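# Hand-held grippers: shop notes

Last updated 25 Dec 2019

These are for anyone building a pair at home or on the shared bench at Lenness. Faustine Courtois worked out the first version in November and most of the fixes below are hers.

**Printing.** Print the fingers flat on the bed, never standing up. Upright ones snap along the layers the first time you squeeze hard. Slow the last few layers down and let the part cool before you pull it off.

**Screws.** Start every screw by hand. If it fights you, back it out and run the drill bit through the hole again. A drop of candle wax on the thread helps in tight plastic.

**Springs.** Cut them a little long and trim. The Tusano springs are stiffer than the Lebrun ones, so don't mix them in a pair or your hands will tire unevenly.

**Cables.** We cut ours to 212 cm, and 156 was too short once the arms moved. Tape the plug end before pulling it through the handle. Leave a loop at the back of the grip so a tug lands on the loop and not on the solder.
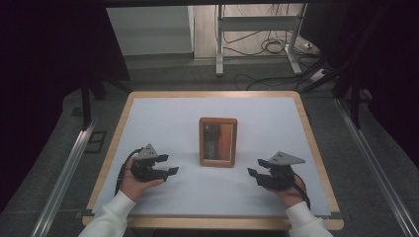
Practice with the finished pair before you bolt anything else on. Begin with one object and plenty of clear table around it. A small upright picture frame is a good choice, with a gripper on each side and both sets of fingers open and pointing in at it. Let the cables run down the outside of each hand, toward the table edge, so they stay clear of the middle. Go slowly on the first close. If one finger touches early, loosen its two screws, shift it and try again.

Wipe the fingers with a damp cloth when you finish. Spare springs are in the Bindley tin.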